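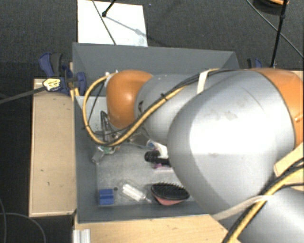
Lorkorby Home Computing Club – Hardware Corner

I have been building my own computers for long enough to have strong feelings about fans, and my feeling this autumn is that we have let them get out of hand. I opened the side of my nephew's new machine in September and there were 6 of them in there, all lit up like a fairground, and the whole thing still sounded like a hairdryer in the next room. He was terribly proud of it, bless him, and I said it looked lovely (it did look lovely!) but I have been grumbling to myself ever since.

My own case is an old Celtex, a plain black box with one fan at the front and one at the back, both turning so slowly that visitors ask me whether the thing is switched on. I spent an evening with the fan settings in the BIOS, moving the curve down a little at a time, and let the processor sit a few degrees warmer than the forums like. It has been perfectly happy. Modern chips are built to run warm, and they will slow themselves down long before they come to any harm, so I really don't see why we should all sit beside a gale to shave off a number that only shows up in a monitoring program.

Naveen Awasthi, who has heard me on this subject more often than he deserves, thinks I am being unfair. He renders video on his Shakya workstation for hours at a stretch, and he says that if I did the same I would soon be shopping for fans myself. Well, perhaps I would. But most of us write letters, sort our photographs and play the odd game of an evening, and for that sort of life I would sooner see the money go on one good quiet fan, or on more memory – or even a decent chair.

What I would dearly like is for the shops to put the noise on the front of the box in large print, next to the speed. I had to go to page 50 of the Stolida manual to find it for mine, and then it was given only for the slowest setting.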